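3.2 Bins, mats and what went in them

Each sorting station got the same setup: one light wood table, a woven placemat, one bin on top of the mat. Mat was there mainly for noise. Hard plastic on bare wood is loud and in the first week at Besdale people complained from two rooms over. It also marked the spot where the bin goes back after emptying, so the reach stayed the same from one trial to the next.

Bins were see-through but tinted. We went back and forth on this. Matvii Harasym wanted opaque, on the grounds that a sorter who sees the bin filling up starts stacking instead of dropping. Bouchra Abou Zeid wanted fully clear. Smoky gray was the compromise and also what the supplier had. Shape and outline of a flat item on the bottom can be made out through the wall, printing mostly can't. The handle cutout sits high enough on the front that small packs don't slip out, though a narrow bar can poke through if the bin is tipped.

Snack packages were used for all trials in this section. Reasons were cheapness and shape: bags crumple, bars don't, and pouches do something in between. Packages were set down on the table beside the mat, never on it, some flat and some on their side. Crumpled ones were left crumpled. We did not smooth them out between trials and this matters for the fill numbers below, a bag that has been handled 23 times takes up a differnt amount of room than a fresh one.

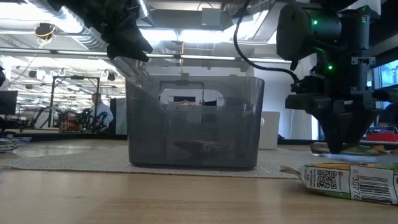 Figure 3. Station with the tinted bin on its placemat, one flat brown item inside, snack packages on the table around it.

3.3 Fill level and item order

Total of 300 trials, split over two sites (Besdale and Gashaw). Stop rule was simple, a trial ended when any package stuck up past the rim. Flat items first gave the best use of space: 95 trials ended with every package in. Bags first did worse, 70 trials, mostly from air trapped under the later items. The remaining trials used mixed order and are treated separately in section 4.

Two notes. Packages with torn or creased edges were kept in unless contents could spill, in which case Elex sent a replacement of the same kind. And placement of the bin on the mat drifted at Gashaw during November, where the mats were a bit larger then the ones used at Besdale. We re-centered by hand before each trial after that. Earlier Gashaw trials were kept, drift was small and went in both directions.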